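Notebook, Saturday, cover sorting continued

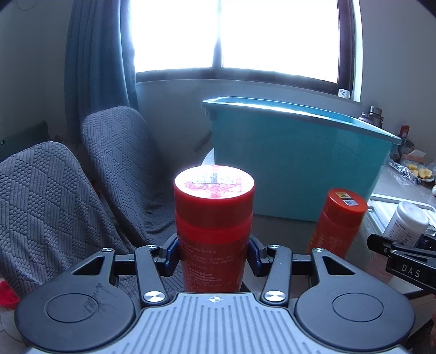 Poltham box finished by noon, all 100 covers out of their sleeves and back in again, and what a box! Most are plain commercial mail, but the cancels are so much better than I expected. I've started a size key on the bench so I stop reaching for the ruler: small single circles, large double circles, and the oversized cachets, which I now call "bottle caps" after the wide round top on the tall red bottle. Timo Hamann says the name won't stick. It's in the index already.

Best find is cover 1245, a Cemthorpe double circle with the hour slug upside down. Went over it twice under the lamp to be sure it wasn't a smudge. The slug is crisp, the date is crisp, and the 6 reads as a 9, so an evening collection looks like a morning one. Theda Vogler has a Clekham cover with the same fault and is bringing it in March so we can lay them side by side (can't wait).

Watermark fluid is low. Used the tray only for the three loose stamps, left everything on piece alone.

Furtună lot next, 50 postcards, several with the arrival mark struck over the picture side. Scan both sides at the same setting this time, Timo!

Running total in the index: 3274. Still to do: retype the labels for drawer two, and find out why Clekham changed its ink to violet.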